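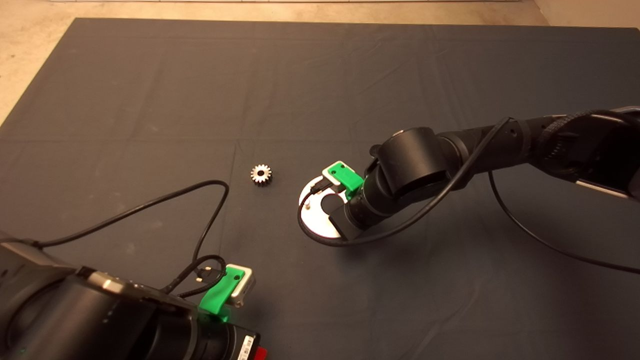
*Dark gray, with the fold creases showing.*

# Drumberg Table Cover, item 815

We have carried table covers from Mirham for years, and the Drumberg is the one I keep recommending. It's a plain, heavy cloth for people who do things at a table: jigsaw puzzles, model kits, bead sorting, card games that go on past midnight. It lies down, it stays put, and small parts show up against it beautifully.

The weight does most of the work. At 16 ounces to the yard it drapes over a table edge and hangs there, and you can slide a card under another card without the whole cloth coming along for the ride. If you've been using a bedsheet (I did, for far too long!), you'll notice the change the first evening.

## Colors

- Dark gray - our best seller, and easy on the eyes under a bright lamp
- Moss
- Oatmeal - lovely for photographing finished pieces, but it shows coffee
- Brick, back in stock since January

Dark gray is the one to get for anything pale or shiny. White dice, silver findings, light-colored puzzle pieces, they all stand right out. For dark miniatures go with oatmeal.

## Sizes

Small fits a card table. Medium fits a four-person kitchen table with a modest drop. Large is meant for a six-person dining table, and a lot of our quilters buy it for their cutting tables too. Measure the top, add the drop you want on each side, and go up a size if you land in between. The edges are double-stitched, so please don't trim it to fit.

## Getting the creases out

Every cover ships folded, and the fold lines stay for a while. Most of them relax after a few days on the table. If you want them gone sooner, iron on medium with a damp towel in between, working from the center out. A steamer is quicker if you have one - hang the cloth over a door and go top to bottom. Store it rolled on a cardboard tube afterward and you won't have to do it again.

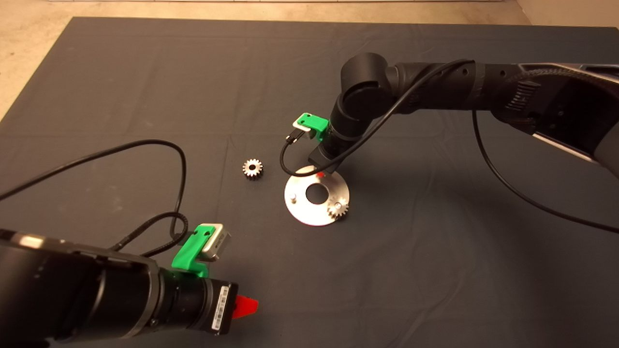

Page last changed: Monday, February 20, 2023

## Washing

Cold water, gentle cycle, by itself the first time. Hang to dry. It can go in the dryer on low, but take it out while it's still a bit damp. No fabric softener, please, it makes the surface slick and you lose that nice grip. A lint roller takes care of thread ends and pet hair between washes.

Candle wax: let it harden, lift off what you can with a spoon, then iron through paper towels. Glue is harder. White craft glue washes out if you get to it the same day. For model cement I'd put a scrap board down first.

## Goes well with

- Matheson edge clips, pack of 8. Worth having if you use the cover on a porch.
- Vodimex padded underlay, item 661. Cut it to the size of your tabletop and the dice get a lot quieter.

## Swatches and questions

Swatches of all four colors are free. Write to Marcela Pešek at the shop desk and tell her which ones you'd like, and mention your table size if you want her opinion on the fit. She has the large in moss at home and is happy to talk about it.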